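How to clean the door seal of a front-loading washing machine

If your clothes come out of the machine and they smell a little like an old cellar, the reason is very often the rubber seal around the door. I had this problem two times in my first flat in Rundport, and both times I bought a stronger detergent, which did not help at all. Now I clean the seal every month and the smell stays away.

The work takes one short evening. Most of it is waiting.

What you need

4 old cloths, one of them light in colour
White vinegar or a mild bathroom cleaner
A soft toothbrush
A small bowl of warm water
A towel for the floor

Please do not use vinegar and bleach together, also not one after the other on the same day. If the manual of your machine forbids vinegar, take only warm water with a drop of washing-up liquid.

Before you start

Switch off the machine and pull out the plug. Wait until the last wash has cooled down. Lay the towel in front of the machine and open the door as wide as it goes, so that you can reach the whole ring with your hand.
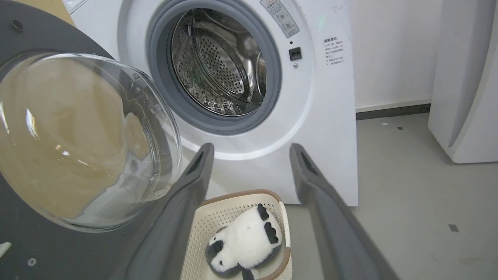
Door open, with the grey rubber seal around the steel drum.

Step 1. Look inside the drum
Turn the drum slowly by hand and feel for coins, hair clips and socks. Small things like to hide behind the fold of the rubber. I once found a key there from my bicycle lock, after I had already paid for a new lock.

Step 2. Open the fold
Pull the edge of the seal gently towards you with two fingers. Start at the top and go down on one side, then on the other. The bottom is the dirtiest place, as the water collects there. Take out hair and fluff with a dry cloth first.

Step 3. Wipe
Make the light cloth wet with vinegar, press it into the fold and leave it there for 5 minutes. Then wipe along the ring. When the cloth becomes grey, turn it to a clean side. For dark spots use the toothbrush, but softly. A scratched seal can begin to leak.

Step 4. Rinse and dry
Wipe again with warm water, two times, and after this with a dry cloth. Clean the glass of the door too, especially the lower part where it touches the rubber. Wipe carefully near the door latch and do not let water run into it. Labels on the front need only a damp cloth.

Step 5. Run it empty
Put the plug back and run one hot programme without clothes. Leave the door a little open afterwards for 6 hours, or overnight. If you have small children or a cat, keep the room closed during this time.

If black spots stay in the rubber after two or three cleanings, they are probably deep in the material. It does not look nice, but the machine can still wash well. A seal with a tear must be replaced.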